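9 min read

3.2 Condition of the boards at intake

The 300 desktop computers in the Kuvelville sample came from school offices and were delivered to the Kindeck sorting hall in 14 lots. Each case was opened on a bench, vacuumed if needed, and inspected before any part was removed. We kept the order of work the same for every machine: cables and fan first, then the drive bay, then the board and whatever was still fitted to it. Inspection followed the sheet drawn up by Omolara Adeyemi for the earlier Tokarz survey, with one change. The old sheet had a single line for "capacitors," and we split it in two, one for the parts near the processor and one for the rest of the board.

The split matters for reuse. Capacitors close to the processor help supply it with steady power and often work in warmer air than those near the expansion slots. A board with one swollen part in this area was graded C even if it still started. A swollen part elsewhere gave a grade of B, and the board was set aside for repair. Leaks of any kind were graded C – the sheet makes no allowance for small ones. Figure 3 shows the area covered by the first of the two lines on a Dell board still in its case.
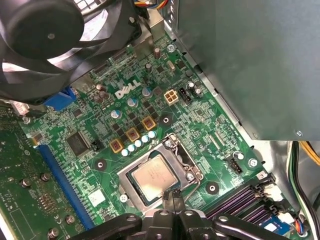
Figure 3. Green Dell motherboard inside the case, with the processor in its socket. Capacitors and square inductors stand between the socket and the DELL logo; the black cooling fan is at upper left.

Boards with the processor still in the socket were inspected with the retention lever closed. Opening it was left to the second bench, where the socket contacts could be checked under a magnifier. At the first bench we recorded only whether a processor was present and whether the metal frame around it was bent. Faint or worn printing on the processor was not treated as a fault. The model was read later, during the power test.

Screws gave more trouble than we had planned for. The Arneck driver set used in the first two lots was too short to reach screws close to the drive bay, and several heads were damaged before it was replaced. Damage done on our benches was noted separately and had no effect on the grade. Screws were bagged with their own board.

Across the whole sample we logged 1,429 separate remarks, almost all of them on dust, connectors or capacitors. Remarks on connectors were the hardest to compare between inspectors. One person would write "loose" for a plug that another passed without comment, so from lot 3 on we asked for a simple yes or no to the question of whether the plug stayed in place under a light pull. Connector remarks from the earlier lots are left out of the totals in the next section.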